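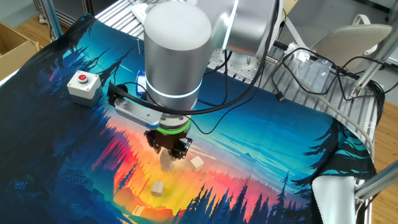

Wooden blocks on the sunset-and-pines fabric.

I get more email about the fabric on my table than about anything I've ever posted on this page (and I once wrote three whole posts on grout!). So, printed fabric as a table cover, and how I keep mine looking halfway decent.

First, you don't need a real tablecloth. Mine started as the end of a bolt from Jallden, the remnant shop out past the feed store, and I've bought four more pieces since. Remnants are cheap, they're often close to table size already, and if one gets paint on it you won't cry. I go for busy prints with dark bits and bright bits, trees and skies and that sort of thing. Crumbs and pencil marks just vanish.

Edges! I do not hem. Pinking shears, once around, done. The zigzag cut slows the fraying way down and it takes me about 10 minutes, most of which is looking for the shears. Cut on a hard floor and use long strokes, lining the teeth up with the last few notches each time or you'll get a funny little step in the edge. If your shears are chewing the cloth, try cutting through a folded sheet of foil a few times first. It won't fix truly dull ones but it has saved mine twice.

Corners flip. They just do, especially where the cloth hangs over, and then you've got the white back showing. A quick press with the iron from the wrong side settles them for a week or so. My sister-in-law uses clips, but I catch my sleeve on clips.

Plain wooden blocks are the other thing I always have out. Bare wood doesn't like a soaking, so no sink and no dishwasher. I wipe ours with a barely damp rag on Friday, dry them right away with a towel, and leave them spread out overnight with space between. Grubby marks come off with 180 grit paper, going with the grain — three or four light passes and then stop. Don't be tempted by something coarser. I was, and I had fuzzy blocks until June.

Wash the cloth cold, inside out if you've sewn it into anything, and by itself the first time. The navy ones bleed. Ask me about my formerly white dish towels.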